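My second week of teaching, and some thoughts on wrists

Posted 7th September

Well, I made it through another week of teleoperation, and my shoulders would like everyone to know about it. When I wrote last time I had only just learned how to turn the thing on, and several of you asked what I do all day now that I've left the bakery. So I'm going to try to explain it properly, with the warning that I'm still pretty new and I will get some of it wrong.

The short answer is that I move my arms and a robot moves its arms. I sit in front of a pair of handles in our little office in Atdale, I watch the table through the robot's own head camera, and whatever I do with my hands gets recorded. When we have enough recordings of one task, they go off to the training people at Jendach, and a few days later a model comes back that tries to do it alone. Each recording is called an episode. The goal for the current batch is 1,000 good ones, and I have personally contributed 55, which felt like a lot until I wrote it down!

The small round things are this batch's specialty, and oh my goodness, they are hard. You'd think a roll of something would be easy to hold, because for a person it is. You just sort of close your hand and your fingers work out the rest. With two stiff fingertips and no sense of touch coming back to you, you have to decide where to grab before you get there, and if you come in a few degrees off, the roll tips and wanders away across the table and the episode goes in the trash. My worst run so far was 27 tries in a row without a keeper. I went and ate a sandwich in the car after that one. 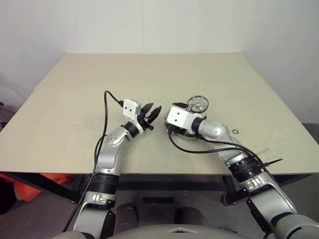 Senad Dervishi told me I was steering with my elbows, and that I should get the wrist where I wanted it first and only then start coming down. He also said to leave the other arm parked close by with the fingers a little open, so it doesn't have to travel far when its turn comes, and that a long pause in the middle is worse than a clumsy grab, since the model will happily learn to pause too. I argued with that last part a bit (I pause when I'm thinking, and I think a lot), but he played me 4 of my own episodes back to back and I could see exactly what he meant. I looked like someone trying to remember where she'd parked.

So now I do my thinking before I press record. I say the moves out loud, like I used to do with cake orders, and then I go. It's slower between episodes and a good deal faster inside them, and my keep rate has crept up nicely.

The other thing I've been working on is keeping the camera's view of the fingertips. If the gripper housing is between the camera and the part I'm about to grab, I'm guessing, and the model will be guessing too when it gets its turn. Tilting the hand a little more than feels natural helps. So does coming in from the side, though then you have to watch your cables.

Next week we switch to the Grustard handles, which are lighter and supposed to be kinder on the thumbs. I'll report back. And yes, Mom, I am doing the stretches.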